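Data card for the Mullwood bench recordings, second release. The first release had no notes on the people doing the work, and several readers asked for them.

## What is in it

- 1,638 recordings of bench tasks, each with a text note
- 622 of them made by packing staff, the rest by the Kanus project team
- Shift notes from nine workers, names removed
- Task list and changes to it through September

## Where it comes from

Mullwood packs small hardware orders for furniture shops. Kanus is the project to move part of that packing to a two-finger arm. Staff teach the tasks with a hand-held gripper that has a camera on it, doing the job the way they would at their own bench.

## What changed for staff

Before the project, packers stood at one bench for a full shift. Those who record now do it from 7 a.m. until the mid-morning break and pack after that. Recording time is paid at the packing rate. The target sheet was not adjusted for it during the first month, and the shift notes from that period complain about it. The sheet has since been fixed.

Wrist strain comes up often in the notes. The hand-held gripper is heavier than a box cutter and has to be held level. Sessions were shortened as a result.

Two jobs were added to the floor: checking recordings and resetting benches. Both went to people already on the packing line. No packing job had been removed when this release was made. The notes show that many staff expect this to change, and those comments are left in.

## Sample frame

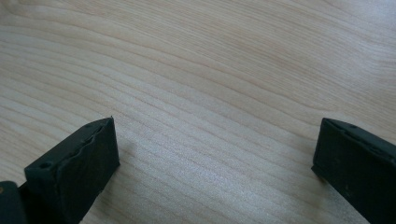 *Gripper open over bare wood, both fingers in view.*

## Known gaps

- Night shift is missing.
- Left-handed workers are few, and their recordings are not tagged.
- The Sedgwick site joined late and used a different task list. Do not mix the two without reading `tasks_sedgwick.md`.

## Use

Research use only. Do not use the recordings to rate or compare workers. Send corrections to the Kanus maintainers through the issue tracker.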